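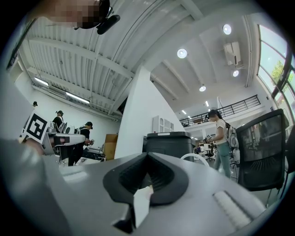

*Gripper view, gray unit. Ceiling lights, windows and one marker held up at left.*

8 October 2023

Handheld demo collection for Loto, main floor. Goal for the block was to get the Pimitz recorder through a full session on the new config without hand edits to the session file, and to see how the pose track holds up with several people moving in the same space.

Config changes from the previous block:

- exposure locked per unit, set with the gripper at working height
- gripper and head streams written to separate folders, joined at export
- marker map file versioned with the session, no longer read from the shared drive
- operator field is now a station code

The gripper cameras take in a lot of ceiling and windows. Good for tracking as far as features go, less good for exposure. With auto exposure the window side drove everything down whenever the wrist rolled right, and the finger area went too dark to label contact. Locked exposure clips the panes. I can live with that. Contact labels matter more than the tree.

Bigger concern is other people's markers. Another operator's marker can come into view while the wearer is in mid-demo, and the Fedaren detector takes any valid ID it finds. IDs are unique per gripper, so this should be harmless, but the export script was picking the largest marker by area. Changed it to match on the ID listed in the session header and drop the rest. Old exports need a rerun.

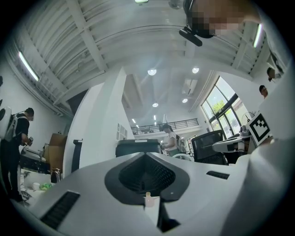
*White unit, same floor. Marker standing on the device near the mesh chair.*

Recorder wrote 1,068 episodes to disk over the whole block. First pass filter (length, dropped frames, missing pose) flagged 57. Went through the flagged list by hand:

- most are short clips, start and stop pressed too close together
- a cluster from one station with late timestamps on the gripper stream, consistent with the hub problem in the previous entry
- 2 with no head stream at all, cause unknown, raw folders kept

The late-timestamp ones may be recoverable. Offset looks constant within an episode, so a cross-correlation on wrist motion should find it. Not worth doing by hand. If the Qian alignment tool takes our format, I will try it on that station only and compare against a clean one before touching anything else.

Head in the gripper view: the wearer's own head and headset come in at the top of the image when the gripper is held close to the chest. The face blur catches it, but the headset stays visible and moves differently from the room. Masking the top band removes some ceiling features with it. Test both ways on a small subset before deciding — the tracker may reject those points on its own. 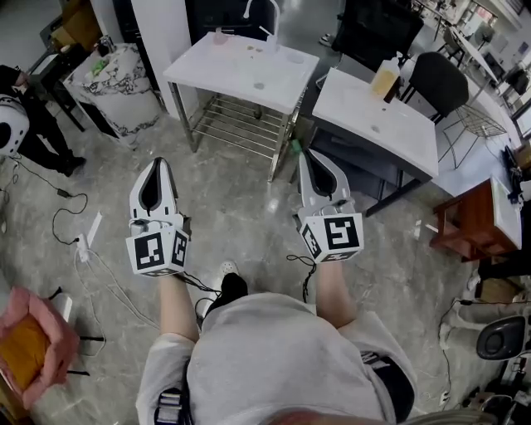

*Head view, both grippers out front, cube markers in sight. Sink table ahead.*

The head view is the most useful of the lot for checking the relative pose between hands. With both cubes visible and two faces showing on each, the left-to-right transform is stable enough to use as a reference for the gripper tracks. With one face showing it flips now and then. Added a face count column to the export so these can be weighted down in training.

Cable notes. The gripper leads hang low when the arms are extended. Asked everyone to route them along the forearm strap next time. Floor cables by the pillar need to be taped or moved before anyone works with both hands occupied.

Loto needs 400 clean two-hand episodes at the sink table before the first training run. The count by task is not done because the task tag was left on default at one station, so those have to be sorted from the head stream.

To do:

- [ ] rerun old exports with ID match
- [ ] minimum episode length check in the recorder, with a beep
- [ ] make the task tag mandatory, no default
- [ ] swap the hub at the late station, record ten short clips, compare stamps
- [ ] top band mask, on/off test
- [ ] copy raw to the second disk before the recorder cleanup job runs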